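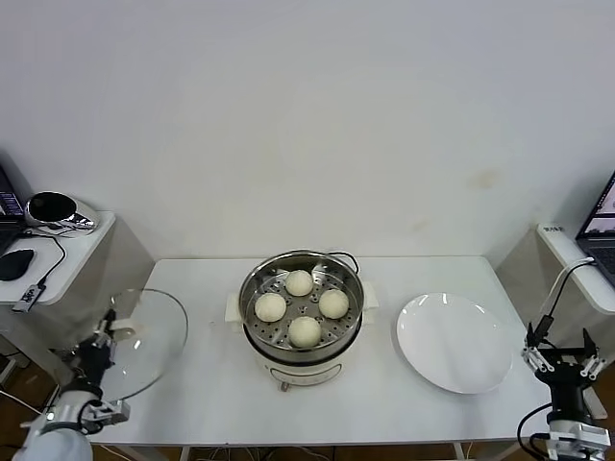
Four buns in the steamer basket.

The Matska Cure

My aunt believed in the buns the way other people believe in vitamins. You ate one at noon and one at dusk, and by the end of March whatever had been wrong with you was gone. She got this from a woman on the ferry to Usley, who got it from a booklet, which cost 8 dollars.

I read the booklet. It said a baker in Matska had lived on steamed bread for 36 years without a cold. It didn't say what he died of. It didn't say he had died at all, and when I brought this up my aunt told me I was being sour.

"He'd be well over a hundred," I said.

"Well, there you go," she said.

My knee had been bad all winter. I'd had it looked at in Fontana, where a doctor bent it twice and charged me 60 dollars to say it was a knee. So I was in no position to be proud. I moved into my aunt's back room for a month with one suitcase and a stack of library books, and I agreed to eat what I was given.

The first week I felt nothing. My aunt said the first week was always nothing. The second week I felt worse, and she was delighted.

"It's pulling it out," she said.

"Pulling what out?"

She waved her hand at the window, toward Plalell and the hills. 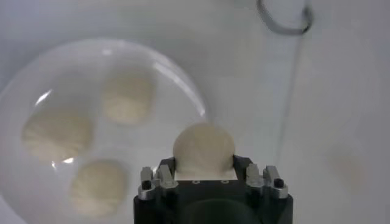
By the third week people had started to come by. The man from the gas station wanted help with his ears. Two sisters drove 400 miles because of a cousin's rash, and they left the cousin at home. My aunt took no money from any of them, and that bothered me more than if she had. I knew what to do with a crook.

I kept a list on the back of the booklet. Ears, same. Rash, unknown. Knee, same, except on the stairs, where it was maybe a little better, and I put a question mark next to that and then went over the question mark until it was very dark.

On the last morning I walked down to the ferry without my stick. I'd like to be clear that it's downhill, and that the weather had turned warm, and that a knee will often settle down when you leave it alone for a month. I said all of this to my aunt at the dock. She nodded along and handed me a paper bag, still hot on the bottom.

I held out until we were past the breakwater. Then I checked the time, and it was nearly noon.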